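Speaker notes: Planning a grasp inside a transparent basin

By Leszek Dudek
June

Print this page
E-mail this page

Before I start
Wait until the people from the Partington session are inside. Slides are on the left laptop. Do not use the pointer, the battery is weak. Talk slowly in the first minute.

1. Opening
Good afternoon. I am working on the perception and planning part of Beler, our software for picking small household objects. Lucyna Brzozowska wrote most of the planner, and Davoud Karimi is responsible for the recorder and the time alignment. If you have a hard question about clocks, please ask him, he sits in the second row.

My talk is about one narrow problem. We want to take an object out of a container with walls which the depth sensor does not see well. I will show how we represent the container, how we choose the approach, and where we still fail.

(Pause. Ask who has worked with transparent objects. Usually there are a few hands.)

2. What the software receives
Our training set has 3000 demonstrations made with hand-held grippers. From this we keep 361 for testing, and these are never used for tuning. Each demonstration gives us the wide-angle video, the pose of the gripper and the opening between the fingers.

Say clearly: the video comes from the gripper, so the fingers are always in the view. In the beginning we masked them out. This was a mistake of ours. The ribbed pads are a very good reference for scale, and after Lucyna put them back the estimate of distance became more stable.

Next slide is the photo. Leave it on the screen for a moment before speaking.

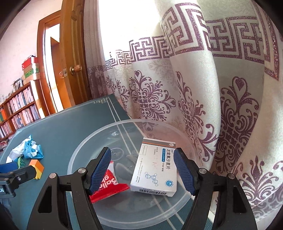 3. Why the basin is difficult
The medicine box is the target. It lies tilted, with the far end toward the rear rim, so a planner that expects a flat box will choose a wrong closing direction. We fit the box with a free tilt and we use the printed front as the main plane.

Next, the clear plastic. The two pale lines of the table covering are visible through it. Our first segmentation followed these lines and cut the basin into pieces. Now we look for the rim first, as one closed oval, and everything inside the oval is treated as container floor until there is evidence for an object.

The red and white packet is the third trouble. It is partly behind the left finger tip, and its crimped end points to the box. The old version of Condura joined the two into one object. The new version keeps two hypotheses for 5 frames before it decides.

(If somebody asks about reading the text on the box: we do not use it. Only the plane and the edges.)

4. The planner
Show the diagram, do not read it aloud. For every target we sample 8 approach directions, and we remove those where a finger would cross the rim. From the rest we take the one with the largest free space on both sides of the object. When no direction is left, the planner can propose a small push first. Rainer Rieger will say that the push should be learned and not written by hand. I agree with him partly, but the written push is easier to debug.

5. Control
The fingers close under a force limit. If one pad has contact much earlier than the other, the wrist shifts to the side of the first contact. Mention that the gain is set low on purpose. With a high gain the arm started to oscillate when the basin was sliding on the table.

6. Tooling
Demo of Lukeck, our replay viewer. Open the file before the talk! Scroll to the contact event and switch on the overlay of the rim. Tadeusz Górecki added the key "R" for jumping to the next failure, and we use it every day.

7. Open problems
Glare on the inner wall is sometimes detected as a small object. Soft packets change shape under the pads and our model is rigid. With two grippers in the same view, the tracker can exchange left and right for a short time.

Thank Lucyna and Davoud. Questions. If the time is short, skip the control part and go from the planner directly to the demo.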